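Dolosstead is back for a second season, and yes, we kept the kitchen

I've been sitting on this one for weeks and I'm a terrible secret keeper, so it's a huge relief to finally type it out. Dolosstead, the reality series that put eight strangers in a farmhouse outside Drerville and let them sort out their own dinners, is coming back to Citix this October!

The new season runs to 13 episodes, one every Friday at 8 pm, with the lot available to stream straight after the finale. We had more than 400 applications for the house this time (the first year we had 99, and a fair few of those were from the same family). I read every single one. Some of you write beautifully about your exes.

So what's changed? The house is the same, creaky stairs and all, but the cast will be moving in over three weeks instead of all on the one night. We tried it that way because the first-night party last season was over before anyone had learned a name, and the arguments that came out of it took up half the run. Everyone also gets one phone call a week now. I fought against that and lost, and I've since watched the first two episodes and I have to admit the phone calls are my favourite bit.

The music is new too. Rebelo, the Drerville duo whose song closed the last finale, have written the theme and will play live in the barn in episode six. They asked for an audience of 200, and we've said yes, so keep an eye on the Citix site for the ballot. It's free to enter and you can bring a mate.

The kitchen table stays at the centre of the show. I know some viewers felt there was too much sitting around it last year, but it's where the breakup happened and where the apology happened, and it's where I cried in front of the whole crew.
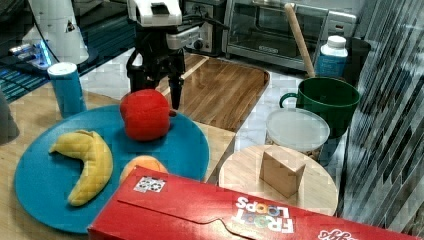
Viewers on our preview panel had plenty to say after seeing the opener, and one reckoned the staggered arrivals made it much easier to pick a favourite, though she'd still like the reunion special to go for two hours. I've passed that on. We're filming the reunion in front of the cast's families, and the running time isn't locked in yet.

Preview episodes are available to media now through the Citix press office, along with cast portraits and the Rebelo theme. Interviews with the new housemates open the Friday before we go to air. Please don't ask me who leaves first, because I will probably tell you.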